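Wrap rolling cell (the Ireo) - service + setup meeting. Notes typed during, sorry for the shorthand. Rolling by hand on the red carpet, finished rolls grouped up behind, bands still to do in a pile on the right:
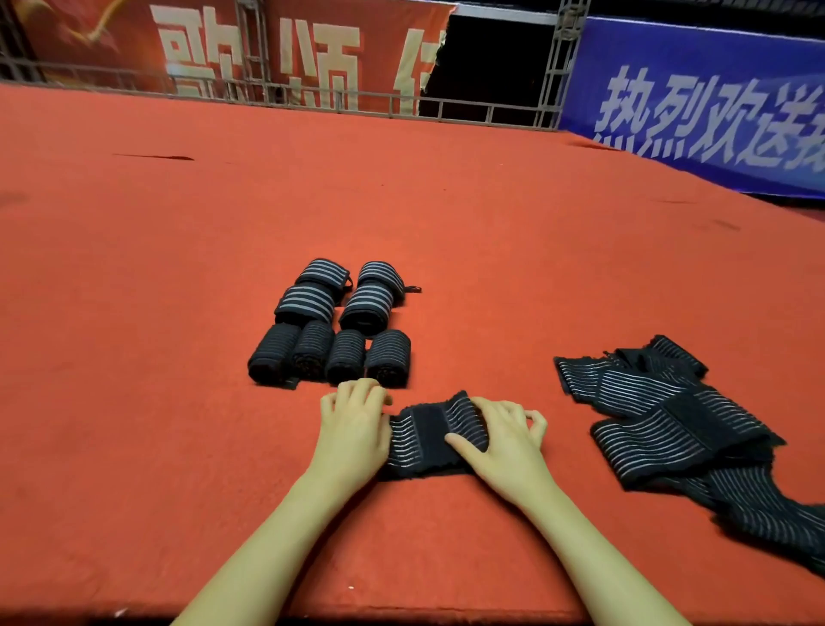

**Pudalano, May 26, 2023**

Present: Recep Gündoğdu (chair), day crew, Darwish service tech by phone. Plirkholm sent apologies, want a copy.

Previous minutes ok, no changes. Carry over: spare belt still not recieved.

**1. Spindle**

- Stopped twice this week on the same fault, spindle torque high. Both times on the wide wraps, never the small ones.
- Cover off Wednesday. Lint packed behind the front bearing, lots of it. Old frayed bands shed worse than new.
- Bearing turns free after cleaning but there's a faint click by hand. Darwish says run it, replace at next service. Recep not keen. Agreed: run it, listen at start of every shift, write it in the log even if nothing heard.
- Speed was at 510 rpm, somebody had put it up. Nobody has a note of when. Back down to the value on the door label. Password on that screen to be changed.

**2. Feed and tension**

- Feed fingers catching on the loop tabs. Tab has to go in last or it wraps round the spindle nose.
- Loading rule for now: band flat, closure end facing operator, no twist. If it's twisted, put it back in the pile, do it later.
- Tension roller has a flat spot. Turned it end for end, good enough until the new one comes.
- Long discussion re how tight. Hand rolls are what everyone likes, so tension gets set against those. Method is start at the top end held up in both hands, let the rest hang, wind down.
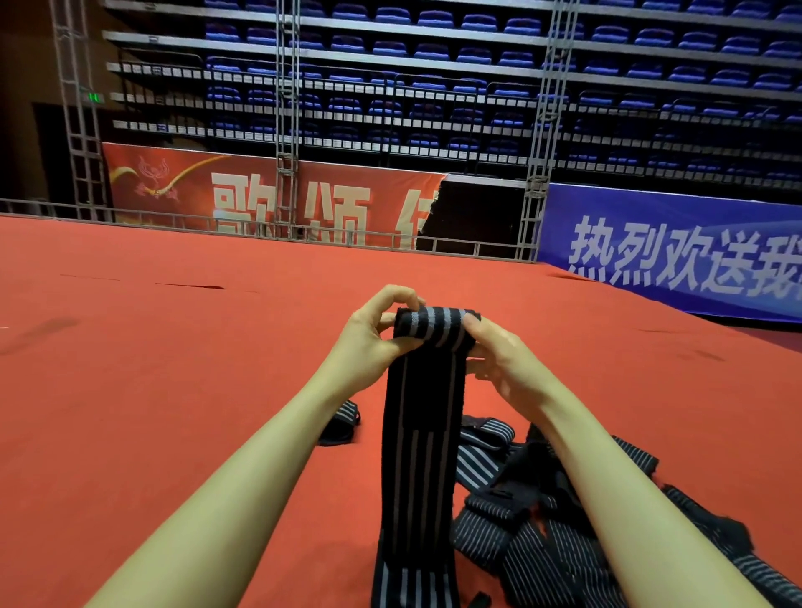
Minutes No. 50 - page 2

- On the machine the first turn is the loose one. By hand you feel it and pull, the fingers don't. Recep to try a slower first turn and a short dwell before full speed.
- Stripes not lining up at the edge = band walking sideways. Check side guides before touching tension. People have been doing it the other way round.
- Fraying on the edges upsets the edge sensor, reads it as a gap. Sensor moved in a little on its bracket, false stops went away on the afternoon run. Mark the bracket with paint once we're sure.

**3. Cleaning and grease**

- Interval in the manual is 3000 cycles. Too long for us with the lint. Going to end of every shift for vacuum, 3000 stays for grease only.
- Brush, not air. Air blows it straight into the bearing, which is probaly how it got there.
- Pull the plug and lock off before hands go near the spindle. Said before, saying again.
- Grease gun was empty when needed. Whoever finishes it orders it.

**4. Outfeed**

- Drop chute too high, rolls land and open up. Lower it 50 mm, foam strip on the lip.
- Machine drops them any old way. Packing wants them in a row, tight against each other, like they get put in the teal basket by hand. Chute guide might do it, a pusher is more work than it's worth right now.
- Darwish has a guide plate drawing from another job, will send. We cut our own.
- Basket position under the chute needs a stop. Someone nudges it with a knee and the next roll is on the floor.

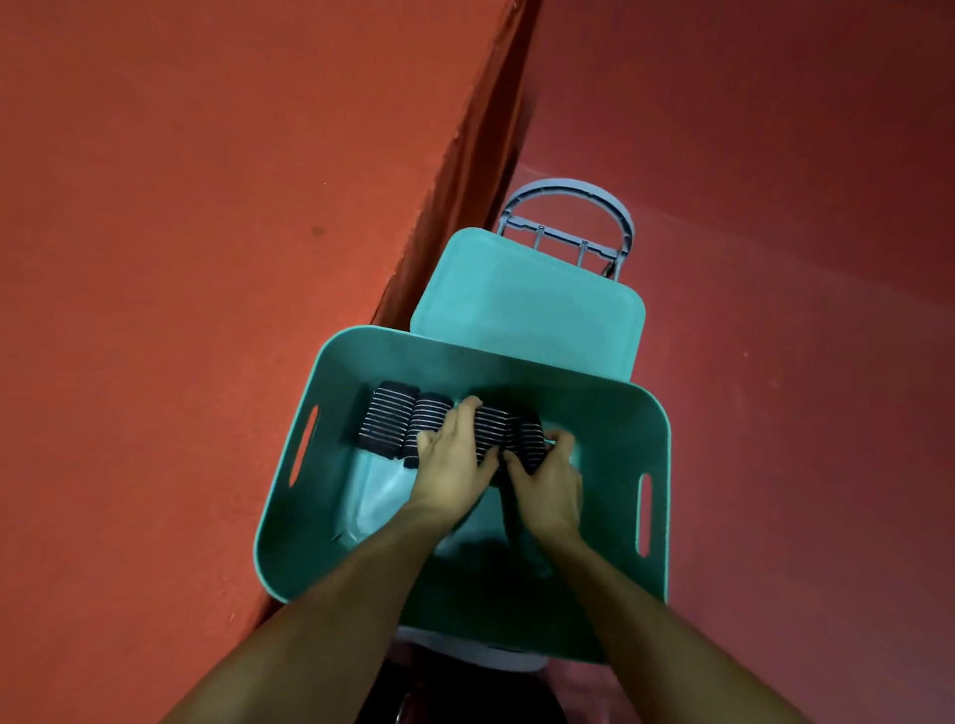 ## Actions

- Recep - slow first turn, dwell, save as a new recipe, DON'T overwrite the old one
- Recep - change screen password, tell the shift leads only
- Day crew - lower chute, foam, basket stop
- Day crew - listening check in log, from next shift
- Darwish - guide plate drawing, price for bearing x 2 and tension roller
- Stores - chase belt, order grease

## AOB

Door switch on the back panel is sticky. Not on anyone's list, now on day crew's.

Plirkholm asking if the cell can take longer wraps. Not before the bearing is done. Look at it in July.

Closed early, line needed people back.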